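Call for participants: household waste sorting and collection trial, Stirkton

Reference: ST/W2
Posted: Nov 21, 2019

Holzer Resource Consultants is recruiting households in Stirkton for a study of kitchen and garden waste separation. The study compares two collection intervals and measures how much food waste remains in the general bin under each. It is run under contract to the district and is managed by Zoila Ñahui, with field work supervised by Reto Zwahlen.

We are looking for 80 households. Recruitment closes when the places are filled or at the end of January, whichever comes first.

Background

The present service in Stirkton collects mixed general waste weekly and dry recycling fortnightly. Food waste has no separate collection. A desk study by Fulgencio Cuevas put the food fraction of the general bin at roughly 600 grams per person per week after correction for garden material, but the figure rests on samples from flats only. Houses with gardens, shared houses and homes with children under five are poorly represented, and applications from these groups are particularly welcome.

What participants will do

Each household is allocated to Group A (weekly food waste collection) or Group B (fortnightly). Allocation is random and cannot be changed on request. The trial period is 12 weeks, preceded by a baseline fortnight during which you should put waste out exactly as you do now.

During the trial you will keep food waste in a lidded caddy lined with a bag, tie the bag when it is full and transfer it to the outdoor bin. The outdoor bin goes to the kerb by 7 am on your collection day. You will also fill in a one-page diary each week recording the number of bags used, any split bags, and any food waste placed in the general bin with the reason for it.

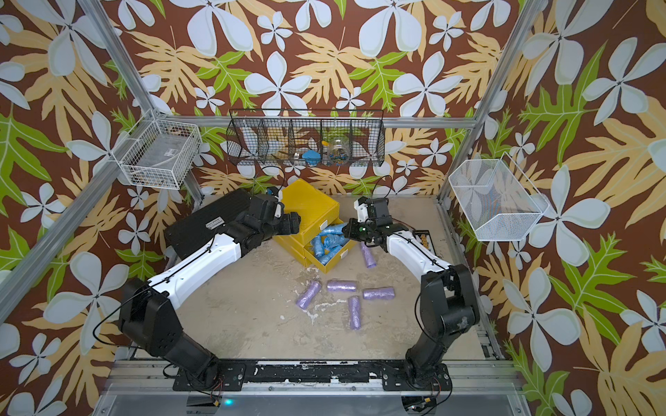
Caddies, bags and outdoor bins are supplied free of charge. Additional bags can be requested by tying the orange tag to the handle of the outdoor bin. Please do not use carrier bags or bags bought elsewhere, as their weight is not known to us and the results for that week will have to be discarded.

Field staff will weigh the food waste and general waste from each address at the kerb. On two occasions, not announced in advance, the general waste will be taken away for hand sorting at the Brata depot. Sorting is by material category only. Letters, documents and packaging bearing names are not read or recorded, and all material is disposed of on the same day.

Who can apply

Applicants must:
- be aged 18 or over and live at an address within the Stirkton collection area
- expect to remain at that address until the trial ends
- have kerbside space for one additional bin, or access to a shared bin store
- have the agreement of all other adults in the household

Households that already compost at home may apply but must state this on the form. Homes where clinical waste is collected are not eligible. Absences of up to 2 weeks are acceptable if notified beforehand.

Payment

Households completing the baseline and at least ten diary weeks receive a single payment by bank transfer within a month of the final collection. Payment does not depend on the quantity of waste separated. Households that withdraw earlier are paid in proportion to the diaries returned. You may withdraw at any time without giving a reason, and we will collect the bins.

Data

Weights and diary entries are stored under a household number. The list linking numbers to addresses is held separately by Miyuki Miyazaki, data officer, and destroyed when payments have been made. Published results will be given by group and housing type. No result will be reported for a category containing fewer than five households.

How to apply

Paper forms are available from the Stirkton library desk and the Brata depot office during opening hours. Completed forms may be left at either place in the box marked ST/W2. Please give the number of people in the household, the type of housing, and your present collection day. Incomplete forms will be returned once for correction.

Successful applicants will be told their group and start date by letter. Questions about eligibility should be put in writing to Severin Hollenstein, recruitment, at the depot office.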